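Posted August 22, 2022

Holding on to lettuce

14 shares | 4 comments

Most of the winter has gone into one question, which is how hard a gripper should squeeze a leaf. I said in June that I'd write up the result when I had one, and now I have one, so this is the write-up. It's only a small result.

The background for anyone who skipped the earlier posts. We are teaching an arm to pick single salad leaves out of a tub and put them on a tray. The arm learns from demonstrations. A person drives it through the job, we record the wrist camera and the joint positions and the finger opening, and then a network is trained to copy what the person did. The project is called Bundalis and the room is at Vellside, second floor, next to the noisy lift.

Our first set of demonstrations was 979 picks. I drove most of them and Ksawery Bielecka drove the rest. The policy trained on those picks got to the leaf well enough. Where it went wrong was the closing. It would either shut all the way and crush the midrib, or stop a bit short and drop the leaf on the way to the tray. When I went back through the recordings I could see why. Ksawery closes slowly and stops early. I close fast and then back off. The network had averaged the two of us and come up with something neither of us would do.

The usual answer is more data, and we did think about it. Another month of driving didn't appeal to anyone. So we tried changing what the network predicts. In the old version it put out a finger width at every time step. In the new version it puts out a yes or no for "start closing", and a separate small controller does the rest. That controller watches the motor current and stops when the current climbs past a threshold, then holds. We call it the Šimek stop, after the street the old lab was on, and the name has stuck.

The threshold took a while. Cos lettuce and the frilly green sort want different values, and baby spinach is hopeless at any of them. I ended up setting it by hand for the frilly green and leaving it there for the whole test.

The test was 45 leaves with the old policy and the same number with the new one, fresh heads from the greengrocer, pulled apart that morning. I counted a pick as good if the leaf reached the tray and the stem end had no break through it when I bent it back gently with a finger. Old policy, 18 good. New policy, 37 good. Of the eight bad ones, five were dropped and three had the fingers close on two leaves at once, which is a seeing problem and has nothing to do with squeezing.

I also retrained the new version on a smaller set, 225 of the original picks chosen at random, to find out how much the demonstrations still mattered. It got 31. That surprised me a little. It suggests a lot of the first data set was being spent on learning a finger motion that a few lines of code can do.

Some things I'm not sure of. I only tested one kind of leaf properly. The same person (me) set the threshold and judged the leaves, and that ought to be fixed before anybody quotes the numbers. The current reading also drifts as the motor warms up, so by late afternoon the same threshold is a slightly different squeeze. I've been re-zeroing it every hour or so and writing it in the book.

The position of the grip matters more than I'd thought too. Pinched at the stem end, a leaf mostly stands up by itself and travels well. Pinched out on the soft part, it folds over the fingers and drags on the rim of the tub. The people doing the Harari sorting work down the hall told me the same thing about herbs and I didn't listen.

Next job is the two-leaf problem. I want to try a small shake after the lift, then have the camera look again before moving off. If that doesn't work I'll go back to the labelling, which I've been putting off.

Comments (4)

Maree T.
Does the shake bruise them? We wash leaves commercially and the bruising doesn't show up until the next day.

Author
Don't know yet, Maree. I'll keep some in the fridge overnight and check the colour.

pdk
Have you tried logging motor temperature and correcting for it instead of re-zeroing?

Author
Not yet. There's a sensor in there, I just haven't wired it into the log.

Contact | Copyright 2022 | Back to top

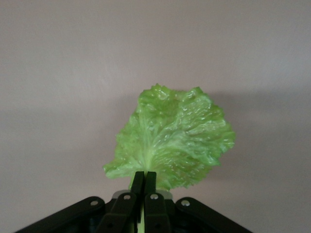
Green lettuce, gripped at the stem end, seen from the wrist camera.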